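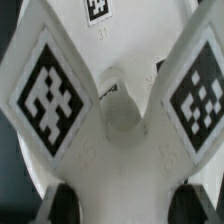 Figure 4. Forked marker body, viewed toward the socket, with the number 31 below the rear marker. Square markers are set in shallow recesses on both flanges; a smaller one sits on the surface behind the fork.

3.2 Marker body and label placement

The reference body used in the Brondasari trials is a 3D-printed part in off-white plastic. Two flanges rise from a central trunk and spread outward, and a round socket opens in the recess between them (Figure 4). The forked shape was chosen after a flat plate carrying a single marker proved unreliable when viewed obliquely. With the markers distributed over surfaces facing in different directions, a viewer moving past the body loses one marker from sight while another comes into a usable angle. The layout described in this section was fixed before the October measurements and was not changed afterward.

Each flange carries one large square marker, turned 45 degrees so that its corners point along and across the flange. This orientation follows from the outline of the part. A square set parallel to the image axes would have had to be smaller to fit the same face, and in the preliminary tests marker size had a stronger effect on detection than any other variable we could control. The small marker behind the fork is mounted upright. It contributes little to the pose estimate at short range, where the flange markers dominate, but it removes an ambiguity that occurs when only one flange marker is detected and that marker is seen nearly face on.

The markers are printed on flat paper labels. Direct two-color printing of the pattern was tried on the first batch and abandoned. The boundary between black and white cells followed the width of the extruded line, and cell corners came out rounded by an amount that differed from part to part. Paper gives sharper corners and a flat surface, at the cost of a separate gluing step. To keep that step repeatable, each label lies in a shallow recess with a raised white border. The border locates the label and protects its edge from lifting when the body is handled. It also extends the light margin around the black outline of the marker, which the detector requires in order to find the square.

The numbers on the body identify the part and its faces. They are shallow enough to have no measurable effect on detection, and they were added after two bodies from the Murnanach set were exchanged during cleaning and 39 recordings had to be reassigned by hand. A body is now entered in the log by number before each session, and the number is read back when it is returned to storage.

Surface finish was left as printed. Sanding and painting were considered, but the matte, slightly grainy surface scatters light well enough that highlights on the plastic were rarely confused with white cells. Shading inside the fork is a more serious matter. The recess around the socket receives less light than the flanges, and a marker placed there is partly hidden from many directions. Detections from this region are therefore given a lower weight in the fit and are discarded when fewer than three corners can be refined.

Placement error was assessed on 11 bodies. Elin Dafis glued all labels for this comparison, and each body was then measured from 300 views under constant lighting. In 73 percent of the views both flange markers were detected. The remaining views were dominated by cases in which one flange faced away from the viewer. Label rotation within the recess was the largest single source of disagreement between bodies, exceeding the variation due to printing. Tightening the fit of the recess reduced this rotation but caused some labels to buckle at the corners, and the original clearance was kept.

The transform between each marker and the socket axis was estimated once per body and stored with its part number. Nominal values from the drawing were used only as a starting point for the optimization. Section 3.3 describes the calibration procedure and the treatment of bodies whose labels were replaced between sessions.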